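Zokar 2 Nest Burrow for Ground-Nesting Seabirds
Chamber, entrance tube and insulated lid, for petrels, shearwaters and other burrow users

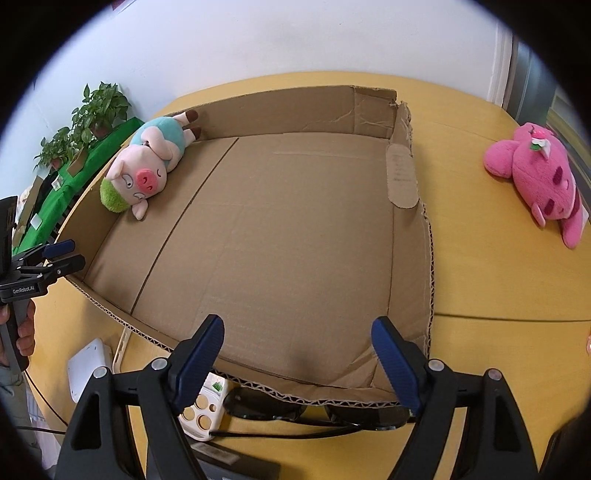

Plush pig in the corner of an open cardboard box.

Item: Zokar 2 (standard chamber)
Also available: Zokar 3 (large chamber)
Maker: Vavatard
Sold as: complete set or separate parts
Ships: flat, unassembled

Overview

The Zokar 2 is a buried nest chamber with a removable lid and a single entrance tube. It replaces a natural burrow on ground where digging is poor, where old burrows have collapsed, or where a colony is being started with sound playback or moved chicks. The chamber sits below the surface with the lid covered by soil or sandbags. Birds enter and leave through the tube. Staff reach the nest from above, without putting an arm down the tunnel and without cutting into the roof.

The body is molded from recycled polyethylene with a matte outer face. The inner face is textured so that chicks can get a grip on it. The chamber has no floor. Birds nest on the ground itself, and water that gets in drains through the soil at the same rate as it would in a dug burrow. Where the ground is bare rock or packed clay, use the optional drain tray.

The Zokar 3 uses the same lid seal, tube collar and fasteners. It is intended for larger shearwaters and for sites where both adults are often in the chamber together. If you are not sure which size to order, measure the width of natural burrow entrances at the site and send the figures with your inquiry.

What is in the set

Chamber body, in two halves
Lid with foam core
Lid clips (stainless steel) and spare clip
Entrance tube, Zenholm ribbed type
Tube collar with locking ring
Number plate, blank
Assembly sheet

The halves of the chamber body lock together with molded tabs. No glue or sealant is used. Do not add any – most sealants give off fumes for weeks after they feel dry, and birds in an enclosed chamber have no way around them.

Specifications, Zokar 2

Chamber inside height: 200 mm
Lid thickness, including foam: 30 mm
Wall material: recycled polyethylene, UV stable
Lid core: closed-cell foam, fully enclosed
Tube: ribbed, flexible, dark gray
Tube bend: one, set on site
Floor: open
Fasteners: stainless steel
Color: gray or sand

Specifications, Zokar 3

As above, with a wider and longer chamber body and a wider collar. The lid is not interchangeable with the Zokar 2 lid. The clips are.

Temperature

Overheating is the main cause of trouble in shallow artificial burrows. A thin plastic lid under a few inches of sand can pass a lot of heat on a clear afternoon, and chicks that cannot move away from it will pant, lose water and in bad cases die. The foam core in the Zokar lid slows this down. It does not remove the need for cover. The lid should be buried, or topped with filled sandbags, at every site that gets direct sun for any part of the day.

Gray and sand bodies perform the same once buried. Sand is the better choice where the rim is likely to be exposed by wind.

Before using the chambers at a new site, put a temperature logger in one empty chamber and leave it through a warm spell. The logger clip on the underside of the lid takes most button-type loggers. If readings inside follow the air temperature closely, the lid needs more cover. If they stay well below it and change slowly, the cover is enough.

Entrance tube

The tube is a Zenholm ribbed type with a smooth outer skin and an open rib inside. The ribs give footing to adults and chicks. Smooth drainage pipe should not be used in its place. Adults can usually manage it, but chicks leaving for the first time may slip back on any upward slope.

Set the tube with one gentle bend between the entrance and the chamber. The bend keeps light out of the nest. Birds that will enter a dark chamber often refuse one with a clear line of daylight, and gulls will stand at a straight tube and look in. The tube should slope down and away from the chamber so that rain runs out of it.

The mouth of the tube should end level with the ground or slightly above it. Trim with a fine saw and sand the cut edge by hand until it no longer catches on cloth. Cover the first part of the tube floor with soil from the site.

Installation

1. Mark out the position. Leave enough space between chambers for a person to kneel without loading the roof of the next one.
2. Dig a level pit to the depth of the chamber body.
3. Press the two halves together until the tabs click, then set the body in the pit.
4. Fit the collar, insert the tube and turn the locking ring until it stops.
5. Lay the tube in its trench with the bend in place.
6. Backfill around the walls in layers, firming each layer by hand. Do not tamp with a tool.
7. Put a thin bed of dry local material in the chamber.
8. Fit the lid, close the clips and cover.

Two people can install a chamber in soft ground without power tools. In rooty or stony soil, allow more time for the trench than for the pit. The trench is usually where the work goes.

Install outside the breeding season. Chambers placed while birds are prospecting nearby may be ignored until the following year, and the digging can cause adults to leave burrows already in use. Check what permits are needed before any ground is opened. On most protected coasts, both the digging and the later lid checks are covered by separate permissions.

Use and inspection

Lift the lid slowly, from the side away from the nest. Shade the opening with a hat or board during the check. Keep each check short and note the plate number before closing. Make sure both clips are fully down. A lid held by one clip will sit slightly raised, which lets in light and is enough of a gap for rats.

During incubation, inspect no more often than your monitoring plan requires. Some petrels desert an egg after a single disturbance. The lid accepts an optional viewing port with a screw cap, suited to a small inspection camera, for projects that need to confirm occupancy without opening the chamber.

After the season, remove old bedding only if it is wet, moldy or heavy with ticks. Otherwise leave it. Returning pairs take more readily to a chamber that smells of prior use. Rinse the lid with plain water. Bleach and scented cleaners should be kept away from the parts.

Predators

The Zokar 2 is not a predator barrier. The chamber wall resists gnawing for a time and the clips prevent the lid from being lifted by a dog, fox or raccoon, but the entrance is open and anything that fits the tube can use it. At sites with rats, control must be in place before chambers are offered to birds. An entrance reducer is available for small petrels and can be set to exclude larger birds competing for the same chamber.

Optional parts

Drain tray: perforated, fits under the body, for rock or clay
Viewing port: with screw cap, fitted at the works or supplied with template
Entrance reducer: adjustable plate, Zokar 2 only
Logger clip: spare
Longer tube: for steep banks
Number plates: engraved, supplied in sequence

Limits

Not suitable for ground that floods, for the active face of a dune, or for any place where vehicles or livestock may cross. The lid will bear a careless footstep when fully backfilled. It is not built to be stood on. Mark the edge of every installed group with stakes or flags where visitors have access.

Not suitable for penguins. The tube is too narrow and the chamber too low, including in the Zokar 3.

Ordering

Orders are handled by Setiawan, who hold complete sets and all spare parts. The minimum order for complete sets is 30. Spare parts are sold singly. Orders of more than 200 sets are made to order and should be placed by April for use in the following season.

Chambers ship flat with the halves nested. Tubes ship coiled and should be laid out straight in the sun before use, or they will try to return to the coil inside the trench. State the body color and the tube length when ordering. Engraved plates need the full number sequence in writing.

Samples: one complete Zokar 2 can be sent on loan to conservation projects and land managers. Return carriage is paid by the borrower.

Warranty

Body, lid and collar are covered for three years against cracking and failure of the tabs or seal. Clips and tubes are covered for one season. Damage from tamping, vehicle loads, fire or cutting of the body is not covered. Keep the batch code from the inside of the rim – it will be asked for with any claim.

Page updated 13th July. Added: longer tube option and revised cleaning notes.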